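Visits › Household goods › Open day at Bindari

Last updated: July

I went to the Bindari open day on Saturday together with my colleague Jae-in Han. The building is 2 minutes on foot from the bus stop, but the entrance is at the back, and we first walked past it. Registration was at a small desk. Each visitor received a paper badge and a bottle of water.

Bindari sells simple things for the kitchen and the laundry, mostly to small shops. They told us the catalogue has 97 articles this year. The smallest order is 1,000 pieces for one article, but colours may be mixed, and this was good news for us.

The tour had three stops. The first was the storeroom, where we could only look from the door. The second was a long talk about the Jolto line of baskets, with many slides. I would have liked it shorter — the chairs were hard and the room was warm. The third stop was the sample tables, and there I spent most of my time.

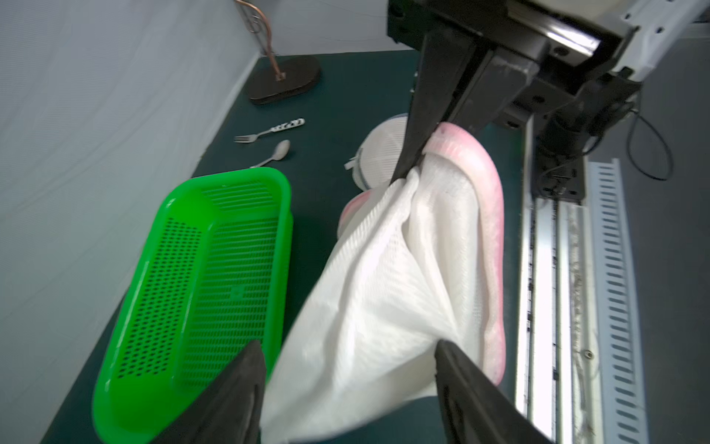

White mesh laundry bag at the sample tables, with the green basket and the cutlery beside it.

I had come mainly for the laundry bags. The mesh is white and has very fine holes, and it falls in soft folds when it hangs. My question was about the seams, as our customers often complain of them. The lady at the table wrote it down and promised an answer by email.

The bright green basket is rectangular, with small holes in rows on the sides and also in the bottom. Jae-in wants it for vegetables, I would rather use it for clothes pegs. The fork with the white and black pattern on its handle was also nice, but we do not sell cutlery at the moment.

Lunch was soup and bread in the canteen. We shared a table with two buyers from Rotel, who had come for the baskets as well. They found the prices a little high. I think they are fair if the delivery is included, and this point is still open.

We left at half past three with the price list and without samples. These will be sent by post.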